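**Re: Kirska 4-way power strip, worth the money?**

**parow_shed** wrote:

Second desk going in this month and I need a strip for it. The Kirska one gets mentioned a lot and the ad says it will "tame your desk." I have my doubts. A strip is a row of sockets on a cord. What am I paying extra for?

**ohm_sweet_ohm** wrote:

The switches. Being able to kill the monitor and leave the router on is handy. I've had mine since February and no complaints.

**parow_shed** wrote:

Three months isn't much of a test. My last one was fine for three months too, and then the switch went mushy.

**nowakowski54** wrote:

I'd worry less about the brand and more about where it's going to sit. White strips are meant to vanish on a white desk and they never do, the cord sees to that. Before you buy anything, lay the one you have on the desktop and see which way the cord wants to go. 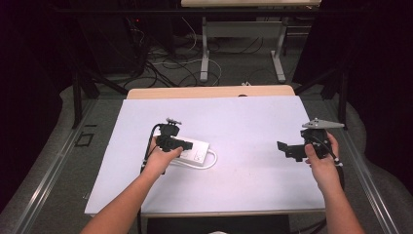

If it curls back under the strip, you'll be fighting it every time you shift something. I gave up and screwed mine to the underside with 2 brackets. Been there for years.

**ohm_sweet_ohm** wrote:

Disagree on mounting underneath. You can't reach the switches, so you've paid for something you'll never touch. Mine stays on top at the back edge.

**nowakowski54** wrote:

And collects dust and coffee. No thanks.

**grumpy_lintel** wrote:

Has anyone seen a real test of the surge protection on these? Grorkero prints "100% protected" on the box and I can't find what that's supposed to mean. I wouldn't plug a computer into either brand on the strength of a slogan.

**parow_shed** wrote:

That's my feeling. I'll get a plain one with a longer cord and try it on top first. If the cord drives me nuts I'll look at the brackets.

**ohm_sweet_ohm** wrote:

Suit yourself. Check the cord length on the label, though, the listings get it wrong.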